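I'd been wanting to talk to the person who holds the purse strings at Hokley, the little shop-floor outfit up in Iradmont, ever since I heard they'd bought their hand-held grippers in pairs. So I drove up one morning in August, got handed a coffee, and asked the rude question first: what did it cost?

"Less than the table saw," she laughed, "and more than I told my boss it would!"

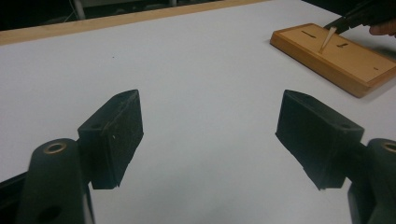
Page last changed: August, 9:40 a.m.

She runs purchasing and most of the planning too, and she'd rather talk about spares than about robots. The first quote from Jestex came to $911 for the fingers, pads and mounts (no cameras, no shipping). Then she asked what wears out. "They sent me a second sheet, and that one was $147 for pads alone. I should have asked for that one first."

I wanted to know why pairs. She told me to go look at somebody putting a peg in a board. "One tool does the peg, fine. But you want the other one right there for the next thing, and if you bought one you're sitting around waiting on a second order. Ours took nine weeks - nine! - and we'd already booked the people."

The people, by the way, are her biggest line. She budgets hours first and hardware second, and she keeps a separate pot for what she calls the Kanagaratnam list, named for the supplier who gave her the original checklist. Screws, tape, wood parts, a lamp. I've stolen the idea for my own spreadsheet already.
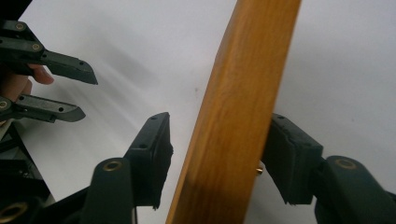 My own budget has always lumped pads in with "misc," and I confessed this to her (she winced). She figures foam as something you use up, like sandpaper, and orders it along with the grippers. Look at the edges on those two black pads either side of the board, slightly frayed and ragged along the bottom, and you can see what she's getting at. "Price the foam for the whole project," she said. "Then price it again with somebody who's used it."

Would she buy from Jestex again? Yes, with the spares on the same order this time. She's asking for the new quote before the end of the month, and she promised to send me a copy.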